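The Desk That Learned to Stand Up

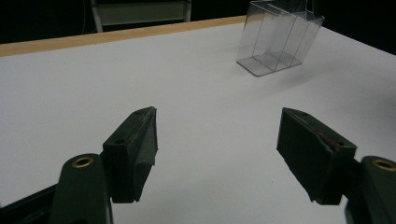 A clear divided holder with three slots, on a white tabletop with a light wood edge.

I have been writing about desks for long enough to have strong feelings about them, and my strongest feeling is that paper should stand up. Flat paper makes piles. Piles make more piles. A bank statement that goes under a seed catalog in March will still be under it at Thanksgiving, and by then it will have company.

So when Asger Damgaard told me he had got his entire working life onto a handful of upright holders, I invited myself over the same afternoon.

Asger designs walking maps for small towns. He works in a converted dairy office on the edge of Runholm, in a room he describes as "long and stubborn," with one good window and a floor that slopes enough to send a pencil on vacation. He has been there seven years. For the first five, he says, he worked on whatever square foot of desk happened to be showing.

"I had a system," he told me, putting the kettle on. "The system was that I was the only one who understood it. Then I stopped understanding it."

What broke it was a job for the parish of Eltau, which wanted every footpath redrawn, including the ones that no longer went anywhere. The correspondence came on paper. Landowners sent letters, sketches, photocopied deeds, and in one case a very good drawing of a gate. By the end Asger had 2,996 sheets, a number he knows because he had to put it on the invoice for scanning. He lost the gate drawing for five weeks. It was under his lunch tray.

Enter the divided holder

I love a desk object that has one idea. The clear divided holder has one idea, and it's a great one: a box with its top open and a couple of partitions standing inside it. You drop papers in on their edges. You pull them out by the top. There is no lid to lift, no drawer to jam, no little metal rail that bites your thumb!

The clear kind almost vanishes on a white surface. You get the bright lines along the edges and a bit of reflection at the foot, and that's nearly all there is to look at. If you have a small room, as I do, that matters more than you'd think. A solid black sorter of the same size sits on a pale desk like a toaster. A clear one takes up the space without taking up your eye.

Three slots is also, to my mind, the right number for anyone who works alone. I've tried sorters with seven, and I spent more time deciding where a thing belonged than dealing with it. With two slots you end up with "now" and "not now," and we all know how full the second one gets.

Asger uses his three this way. The first slot is for things waiting on him, the second is for things waiting on somebody else, and the third is for whatever he is working on this week. He doesn't label them. He tried labels and found he was reading the label and then checking the contents anyway, so off they came.

"The clear sides are the label," he said. "I can see the blue of the council letters from across the room. I know which slot is getting fat."

A slot getting fat is the whole warning system, and I think it's brilliant. A narrow slot fills up. When you have to push to get a sheet in, it's time to sit down and empty it. A tray never tells you that, because a tray will let you stack until the thing leans.

The case for an empty top

Sepehr Jalali rents the room next door and repairs accordions in it. He came in halfway through my visit to borrow a clamp, and stayed to disagree with nearly everything.

Sepehr keeps no paper on his bench at all. Orders go on a nail in the wall, one per instrument, and come off the nail when the instrument goes home. He thinks any holder is an invitation. "Give a man three slots and he will have three slots of paper," he said. "Give him a nail and he has a nail."

I put it to him that Asger's job is made of paper and his is made of reeds and leather, and he allowed that this was fair. Then he pointed out that the best thing about any holder is the amount of desk you get back, and there I had to agree with him completely. I went in to write about storage and kept ending up on the subject of bare tabletop.

There's a real pleasure in a white desk with room on it. You notice the surface again. You notice where the light falls off toward one side in the afternoon, and you notice the edge. I have a soft spot for a white top with a strip of pale wood showing along it – it gives your eye somewhere to stop, and it keeps the desk from feeling like something in a dentist's office. Matte is kinder than gloss, too. A gloss top throws the lamp straight back at you, and every fingerprint with it.

Where to put it

This took Asger some fiddling, and I made him tell me all of it.

His first try was at his right elbow, where he could reach it without looking. He knocked it off twice. His second was on the shelf above the desk, and from there he never touched it again until he moved it. Out of reach turned out to be the same as out of mind. He tried the windowsill, which was lovely until the sun yellowed a set of receipts.

It ended up toward a far corner of the desk, turned a little, so that one of its own corners pointed back at his chair. I'd never have thought of the turn. Set square to the desk, a holder shows you the front sheet and hides the rest. Set at an angle, it shows you something of every slot. He can tell from his chair whether the middle one is empty. The far corner means he has to lean to use it, and he likes the lean. It makes putting a letter away feel like a small decision.

I went home and turned mine. It's better! I'm annoyed that I went so long without trying it.

What goes in, what stays out

A few things I picked up from Asger, from Sepehr's heckling, and from my own mistakes since.

Single sheets flop. If you only have two or three pages in a slot they'll curl over and slump against the partition, and the whole arrangement looks tired. Put a piece of stiff card at the back of each slot. Asger uses offcuts from map covers. I use the backs of old notepads.

Thick catalogs are bullies. One will fill a slot by itself and you'll be tempted to let it. Keep them on a shelf with the books.

Envelopes should be opened before they go in. I know. But a sealed envelope in a clear holder is a little reproach that faces you all day, and you will start turning the holder around so you don't have to see it.

Dust the bottom of the slots now and then. A flat paintbrush gets down there much better than a cloth. For the outside, a soft damp cloth is enough, and go gently, because clear plastic holds on to every scratch and you can't hide any of them. Asger ruined his first one with kitchen scouring powder and still has it under the sink, full of sponges.

And leave a slot empty sometimes. He had a whole week last spring with nothing in the middle one, and he says he kept glancing over at it with real affection.

The Brakik drawer, and other roads not taken

Before the holders there was a cabinet. Asger bought it secondhand from the closing sale at Brakik, the old print works outside town, for 900 kroner plus the cost of a van. It has wide, shallow drawers meant for sheet stock, and it's a gorgeous thing, deep green, with cup handles that have worn bright in the middle. He thought it would fix everything.

It holds finished maps wonderfully. It was hopeless for letters. A drawer that wide turns into a lake, he said, and everything drifts to the back. He once found a check in there for 796 kroner from a client who had assumed he was being generous.

So the cabinet keeps what's done and the holders keep what's moving, and that split has worked for him better than anything else he's tried. When a job ends, he lifts its papers out, goes through them standing up at the cabinet, recycles what he can and puts the rest in a drawer with the map it belongs to. He does this on his feet on purpose. Sitting down, he reads everything.

I asked whether he had ever thought about going without paper entirely. He has a scanner, after all, and it gets plenty of use. He took the question seriously and looked at the window for a while.

"People here write to me by hand," he said. "A man at Vestergaard farm sent me four pages about a stile. You can see where he got angry and pressed harder. I'm not going to look at that on a screen."

He reached over to the corner of the desk and drew the letter up out of its slot by the top edge to show me. It was the first slot, the one for things waiting on him. The letter had been there nine days, and he'd been composing a reply in his head the entire time. Sepehr, who was still holding the clamp, said the stile had been rotten when he was married and it was rotten now, and the two of them were still arguing over which side of the wall it belonged on when I went to find my coat.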